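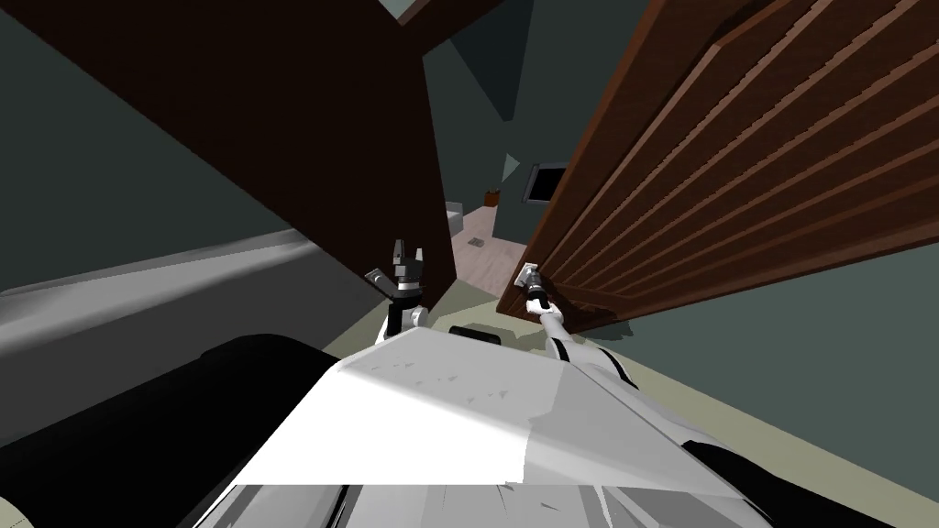 Doors have eaten my whole January. I'd promised Zubaida Yousafzai I would finish our house rules for door tasks before she got back from leave, and I thought it would take an afternoon. Ha! The draft is now 24 rules long and we've argued over nearly every one.

A bit of background for anyone new round these parts. At Bruveck we do all our door practice in simulation before a single motor turns in the lab, and until recently everyone had their own idea of what counted as a good run. Daniyal passed anything that ended up in the next room. Dalibor Šimek failed people for breathing near a door frame. You can't compare results like that, and when I went back through the old logs (3009 runs, and yes, my eyes hurt) I found 54 marked as passes where an arm had clipped the frame on the way in.

So, the rules I care most about:

Keep the grip on the handle until the base has stopped. I want this one in capitals on the wall. People let go early to save a second or two and then the door does as it likes.

The free arm has a job as well. It stays folded up, fingers off the frame, and if it's going to be close then you slow right down. Reda Ghoneim wants a fixed gap of 20 millimetres written in. I'm coming round to it, though I still think it depends on the door.

Look through the opening before you drive into it. Anything lying on the floor of the far room gets noted, even if it's flat and you're sure the tracks would go over it.

Touching the frame is a fail. A soft touch is a fail too. Sorry, Daniyal!

Write down which door you used. We've got slatted ones, plain ones and that awful heavy one Waqas Khattak built, and a run on one tells you very little about the others.

What I haven't sorted out is pull doors, where you have to back up while holding on. The draft just says "go slowly", and Zubaida is going to put a red line straight through that. If your team has wording that works, please pop it in the comments, I'm rewriting that page tomorrow morning.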